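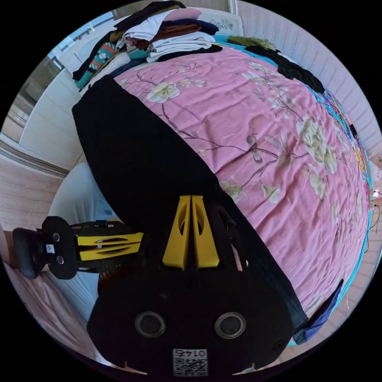 Since December the folding team at Celtwood has a second kind of work. For part of the shift we still fold customers' laundry in the usual way, by hand. For the other part we fold with two hand-held grippers, and what they record goes to Drilari, the company which is building the folding machine we will get. The grippers are black with yellow fingers, and when you put them down on the quilt beside a pile of shirts they look quite like kitchen tools. In use they are slower than our hands. A person who folds a shirt without thinking must suddenly think about every corner.

I was asked by many colleagues in the Fonell building what this changes for us, so I try to answer as correctly as I can.

The hours stay the same until the machine comes. Gripper work is paid at the normal rate plus a small supplement, and one turn with the grippers is 63 minutes, then you change back. Ditte Þrastardóttir from the day shift asked for this limit after her wrists became sore in the first weeks, and the management agreed. Drilari wants 1000 good folds from our team. We have delivered 300. Dark trousers and other long pieces are the most difficult, as the fingers take only a small pinch of fabric and the rest slides where it wants.
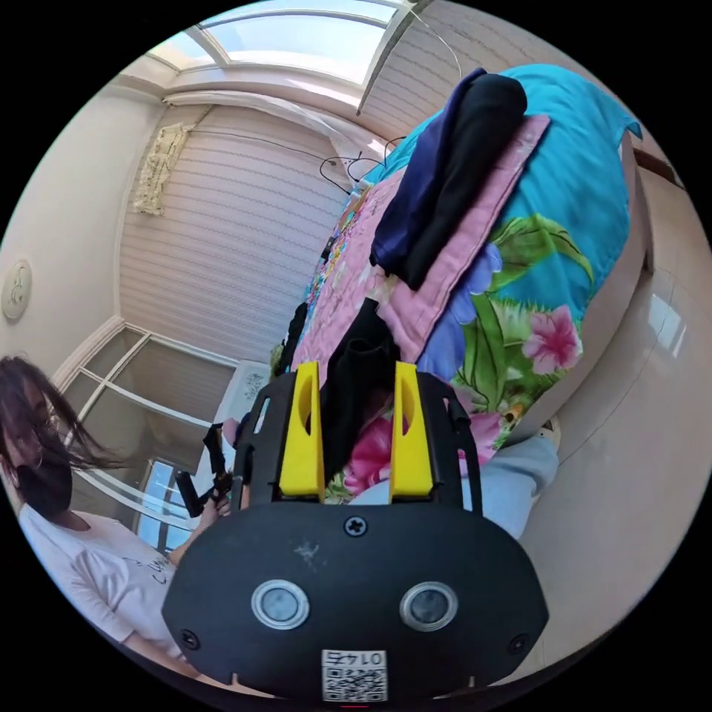
Navy and black, folded long, on the pink blanket.

We work on beds and not on the steel tables, as the machine shall later be used in guest rooms and private homes. For our backs this is worse. I have written it on the list for the next meeting with Magesa, who plans the rooms, and I hope for a higher bed or at least a stool.

The bigger question is what happens afterwards. The management says the machine will take up to half of the flat folding, and that the people will move to mending, sorting and checking. I believe they mean it, but I would like to see it on paper, and the union has asked for the same. Some of us are glad to be finished with towels. Others have folded here for many years and are proud of their neat edges, and for them it is a strange feeling to teach a machine their own method.

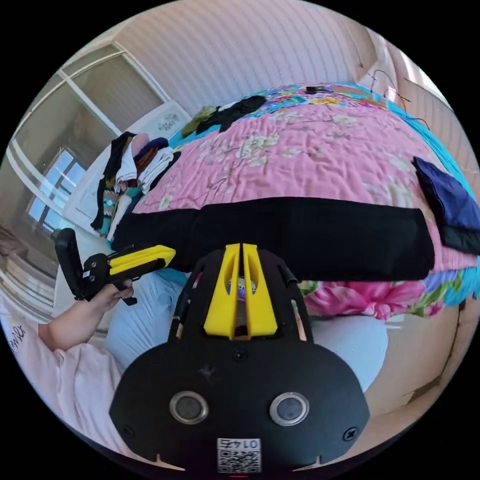 Both grippers at the side of the bed, with a long black piece in the jaws.

If you want to try a turn before you decide, write your name on the sheet at the door of the linen room. You need no training beforehand. Please take off rings and tie back long hair.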